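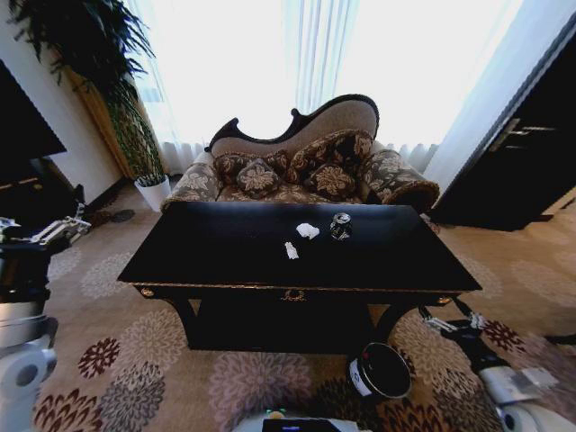
Coffee table and loveseat, living room side of the apartment.

Ticket: Wi-Fi drops in living room every evening
Product: Merona mesh kit, main unit plus one satellite
Provider: Nakville
Status: Open, waiting on me

Hi again! Adding everything in one place like you asked, because my first message was kind of a mess. The main unit is in the hallway closet and the satellite is in the living room, and from about dinnertime on, anything I do in the living room crawls. I pay for 900 megabits. In the closet I get close to that. On the loveseat I get 11, and then the satellite light goes amber and I get nothing for a minute or two.

What I already tried: restarted both units (twice), swapped the power brick, turned off the guest network. No change at all.

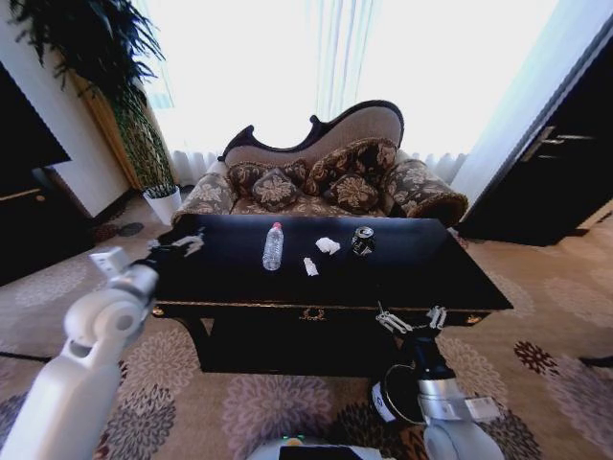

Step 1. Channel scan

Ran the scan at 8 in the evening, when it's at its worst. It's crowded in there! High-rises all over this neighborhood, and I guess everyone gets home and starts streaming. The satellite was set to auto but it never moved off the same busy channel, so I picked one by hand and the speed got better for maybe an hour. Then amber again.
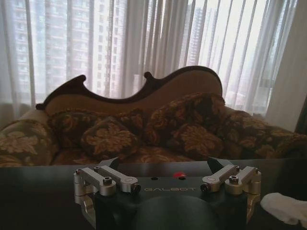 I also went into the log page and found the same line over and over, "backhaul lost, retrying," always in little bunches. The daytime log is totally clean. I saved the whole thing and can attach it if your form ever lets me (it keeps timing out on me, by the way).

Step 2. Wired test

Borrowed a long Imex cable and ran it from the closet straight to the satellite. Solid all Tuesday evening, no amber, video calls were great. So the satellite itself seems fine to me, and it's the wireless link between the two that's giving up.
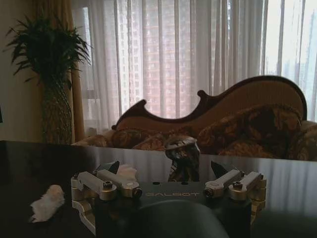
I can't leave a cable across the hallway forever, though, I trip on it every time I get up for a snack. Would the Shehu wall adapters work with this kit? They claim 1,000 megabits over the power lines, and I'd be thrilled with half. Or is there newer firmware I should try first? Mine says it's up to date but the check finishes so fast I don't really trust it.

I'm putting the cable back in tonight. Let me know which one you want me to do first and I'll post the new log.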